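Round table for a shared workroom – what diameter?

gstoeckli
26 June 2020
We need a meeting table for four office chairs on castors. Jonetti sell a round one in two sizes and I lean towards the smaller. Has anyone used one with wheeled chairs?

pestby_omar
Round is fine. The five-star bases are what take up the floor, so measure those before the top. Ours is light beige and marks show less than on white.
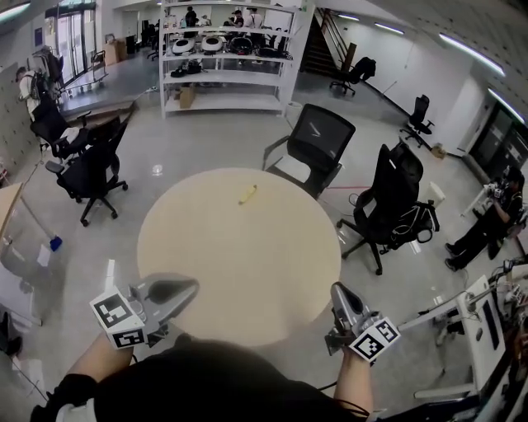 We allow 240 cm clear across, chairs included. Anything less and the castors foul each other.

c_saliba
Disagree. 240 is tight with a staircase in the same room. I would keep the foot of the stairs free of chairs altogether.

pestby_omar
Depends on the stairs. Ours run along the back wall.

gstoeckli
Mine too. Will tape it out on the floor first.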